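Wednesday, bench 2, soft goods

Spent the morning going through the Hivia handling rules with the bag task, to see which ones still make sense when the object is bigger than the gripper and changes shape. Most were written for boxes.

Rule 5 says the wrist camera must have a clear view of the contact point before closing. Fine for a carton. With a padded bag the fabric takes up half the view at close range, and part of the other arm's bracket can sit behind it. As written, the operator would have to stop every time. I propose we change it to: contact point visible in at least one camera, and no closing on fabric if neither view shows it.

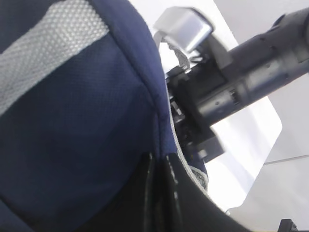 Wrist view, navy bag close up. Gripper bracket partly hidden behind the white piping.

Also needs settling: what we may grip. Zatum's note allows any seam. I would leave piping and mesh off the list until we have a pull limit for each, and stick to handles and plain panels. Valcárcel want the same wording on their side, so it should go in both copies.

Speed: keep the reduced setting whenever fabric is within reach of both arms. The old text says "during grasp" – too narrow, as snagging can happen on the approach as well.

Cables: check for slack before each run and tie back anything that could catch on a strap or zip. This was in the Barnau checklist and got dropped when we merged the two.

Run 1342 to be logged under the old rules, with a note. Don't relabel it afterwards.

To do: redraft rule 5, send to Hivia, ask about pull limits. Rule 9 (emergency stop within arm's reach) stays as it is.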